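Holtelard Residence Hall Opens Spring Donation Drive

Residents of Holtelard Hall have begun packing soft goods, clothing and small household items for the annual move-out donation drive, the Office of Residential Services announced Thursday. Collection will continue through the end of the term, with boxes accepted on every residential floor.

The drive, now in its 10th year, gives departing residents a way to pass along usable belongings before their rooms are inspected and closed for the summer. Items are sorted at the hall and transferred to Sowa House, which distributes them to families moving into permanent housing in the Plutberg area.

Last year the hall collected 436 boxes. Residential Services has not set a target for the current drive, but has asked that residents give greater attention to how boxes are filled and labeled. A review conducted after the previous collection found that a number of boxes had been packed too heavily to be carried safely on the stairs, and that others mixed breakable goods with clothing.

Under the revised guidelines, each box must weigh no more than 18 pounds when closed. Plush toys, scarves, knitwear and similar light articles may be packed together. Books, dishes and small appliances must be packed separately and marked on two sides. Items in their original plastic wrapping should be left in it, and may go in the same box as other soft goods provided that nothing sharp is placed alongside them.

Residents are also encouraged to pack on a clean, raised surface such as a made bed or a table, and to keep the box open until a final check has been made. In past years, room keys, identification cards and chargers have been recovered from donated boxes during sorting. Residential Services cannot guarantee the return of personal property once a box has left the building.

Flat boxes and tape may be picked up at the front desk between 10 a.m. and the close of desk hours. Residents may use their own boxes if the bottoms are sound and any earlier shipping labels have been removed or covered.

Soft goods make up the largest share of what Sowa House receives from the hall, and plush toys are among the items most often requested by families with young children. Toys need not be new. They should be clean, free of tears and complete, with eyes, buttons and trim firmly attached. Small articles that might slip to the bottom of a box should be placed near the top or along a side, where sorting staff can find them.

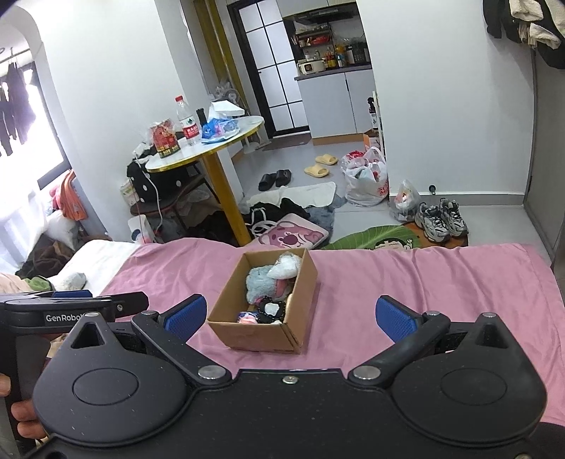
A second-floor resident asked at the Thursday information session whether toys and clothing could share a box at all, saying that last year she had been told to divide them and had ended up with three boxes that were each half empty. Residential Services confirmed that the earlier instruction has been withdrawn. Light items of any kind may now be combined, and partly filled boxes may be brought to the floor lounge so that neighbors can add to them.

The same resident suggested that a list of the contents be taped inside the lid. The office said it would welcome such lists but would not require them. A simple notation on the outside, such as "toys and soft goods" or "winter clothing," is sufficient for sorting purposes.

Bedding will be accepted this year for the first time since the drive moved to its present format. Sheets, pillowcases and blankets must be washed, folded and packed in a box of their own, with the bed size written on the outside if it is known. Pillows and mattress pads cannot be accepted. Residents who plan to donate the bedding they are now using may bring it to the ground-floor laundry room on their day of departure, where a separate collection point will be in place.

Furniture is not part of the drive. Residents who wish to dispose of side tables, shelving or lamps should make arrangements through Treltico, the hall's contracted hauling service, and should not leave such pieces in corridors or stairwells. Furniture supplied by the hall must remain in the room to which it was assigned.

Completed boxes should be closed, taped along the center seam and taken to the collection area beside the elevator on each floor. Residents who are unable to carry a box may leave a pickup request at the front desk. Requests received by noon will ordinarily be handled the same day.

Food, medicine, cosmetics, candles and opened toiletries will not be accepted. Boxes found to contain these items will be held at the front desk and returned to the resident where the room number is known.

Copies of the full packing guidelines are posted in each floor lounge and in the main lobby. Questions regarding the drive may be directed to the Office of Residential Services during regular hours.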